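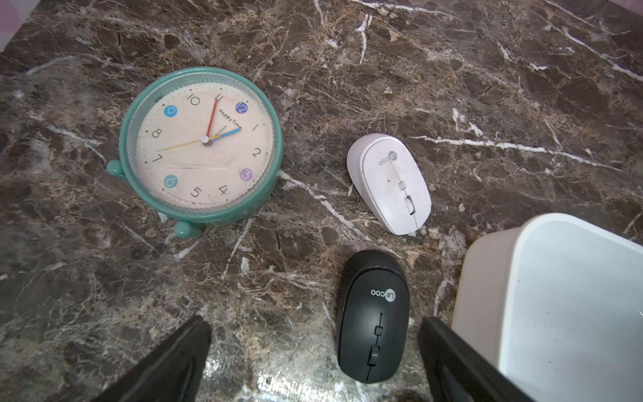
Fig. 2. Wrist view, clutter condition: alarm clock, two mice, bin.

Week 11: When the policy picks the wrong mouse

Reading: Coman, the Plaltach notes, sections on target confusion. Skip the appendix unless you enjoy suffering.

Recall the setup. The instruction names one object, the policy gets the wrist view, and we score the grasp. On a bare table Plaltach looks superb, as does nearly everything else ever published.

Now add a second object of the same kind. In Fig. 2 both mice carry the same logo, one is white, one is black, and the black one lies between the fingers. Ask for the white mouse. The baseline went for whichever mouse was nearer the gripper in most of its 50 trials, which suggests it had learned the word "mouse" and considered the adjective a matter of taste.

Petrică Coman's fix is to train on paired scenes: same layout, same start pose, only the color word changes. The loss compares the 2 predicted motions and penalizes the policy if they match. It costs extra demonstrations and one very dull January.

Caveats
Marble glare was left in on purpose. Results on the matte table are in the Nolness handout.
The clock is a distractor and is never a target.

For Wednesday: propose a test that a policy ignoring language entirely would still pass. Then explain why we ran it first.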